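Two-arm packing cell at Watia returns to use after cable and mount overhaul

The Traltia automation centre at Watia has completed maintenance on its two-arm packing cell, which returned to its normal timetable on Tuesday. The cell handles mixed household goods and is used by the centre and its partner Besa to compare different ways of sorting, lifting and placing small items.

The work was carried out after the cell had logged 3538 hours of running time. Operators had reported short breaks in the signal from one of the grippers, mostly when the arm was reaching across the far side of the table. An inspection by the centre's technical section traced the breaks to a worn cable. The cables on both arms were replaced at the same time, so that the two sides could be kept on the same service schedule.

Each new cable is connected at the gripper and taken back along the arm to the base. The length left free at the joints was set with the arms at full stretch and then checked again with each arm folded. Staff have been asked to look at the cables at the start of every shift and to report any rubbing, pulling or loose fixing before the cell is started.

The bolts holding the base of each arm were also removed, cleaned and tightened to the maker's figures. The technical section found slight movement in one mount, which had been enough to shift the gripper by nearly 4 millimetres at the centre of the table. Both arms have since been calibrated afresh against the tabletop.

Checks on the cell are being made with ordinary shop goods, among them soap or lotion, boxed items and packs of razors, together with a clear plastic cup containing a dark brown liquid. Most of the goods are held in a blue shopping basket at the back of the table, and a blue tray is placed on the left, within reach of the other arm.
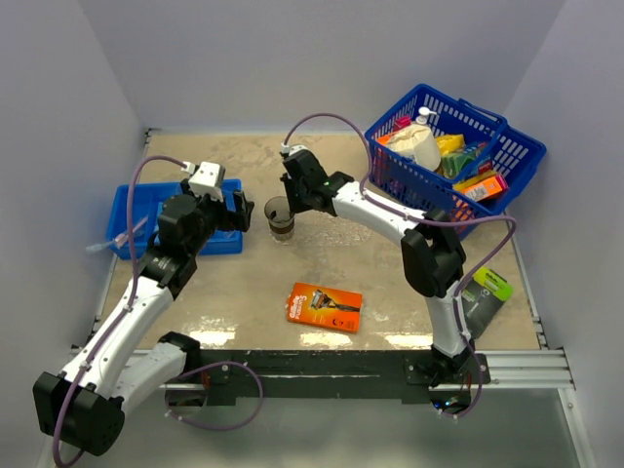

Changes to routine care

A revised care sheet has been issued to all staff who use the cell. The tabletop is to be wiped down at the end of each session, and any spilt liquid must be cleared before either arm is moved. Gripper fingers are to be examined once a week and changed in pairs. Spare cables will be held in the store at Watia, where previously they were ordered as needed.

The full inspection of mounts and joints will now take place every 9 weeks. The centre expects each inspection to occupy one morning, during which the cell will not be available for booking. Notice will be given through the usual calendar.

Replacement parts were supplied by Hrubý, which will also provide support by telephone for the first month of running. A record of all faults, however minor, is being kept for the same period and will be shared with Besa.

Bookings

A total of 32 sessions were put back while the work was under way. Users affected have been offered new times and should confirm these with the booking office by the end of November. Sessions not confirmed by then will be released to other users. Requests for evening use may be made in the normal way.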